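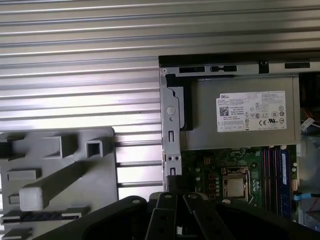
Computer reuse is the business of taking a machine one person is finished with and getting it ready for somebody else, and I've been doing it in one form or another since I was a teenager, so forgive me if this entry gets a bit personal! People mix it up with recycling all the time. Recycling means the thing gets shredded or melted and comes back as raw material. Reuse means it stays a computer. Most of what passes through a reuse shop is office stuff, towers like the Dell lying open on its side up there, and I love them for it, because you can get at the power supply and everything else without a heat gun and a prayer. Laptops are another story (glue, so much glue).

## Where it came from

People have been passing computers along for as long as there have been computers to pass along, but the version I know took off in the 2000s, when offices were swapping out whole floors of desktops at once. In Skiltgate, where I live, it began with Niloufar Sadeghi and a rented garage on the Dillgate road. She took in 40 machines from an insurance office that first August and sold nearly all of them to students. The garage became a shop called Clilla, and it's still going, two doors down from where it started.

## How it works

Every shop has its own order of doing things, and I'll give you ours. The drive gets wiped first, before anybody is allowed to get curious. Then the dust comes out, and I mean outside, with a mask on. After that we try the memory, swap the coin battery on the motherboard if the clock has wandered, and put on a fresh operating system. I leave power supplies sealed. They can hold a charge after they've been unplugged, and a used replacement costs less than lunch.

A tidy desktop takes me 2 hours, most of it waiting for the wipe.

## Grading

Grades are a mess, frankly. Our A means clean with no marks, B means scratches, and C means it runs but you'll want to keep it under the desk. The Guerra warehouse across the river uses the same letters, except their B is our C, and I've had some heated phone calls over it.

## Arguments people have

Hooman Naseri, who taught me to solder, thinks old desktops burn too much electricity to be worth saving. He has a point with the really ancient ones! My own view is that making a new computer takes plenty of energy too, and a family that needs something for homework this week can't wait for a perfect answer. Clilla placed 900 machines last year, and Hooman fixed a fair few of them, grumbling the whole way through.

## See also

- Data wiping
- Spare parts trade
- Repair cafés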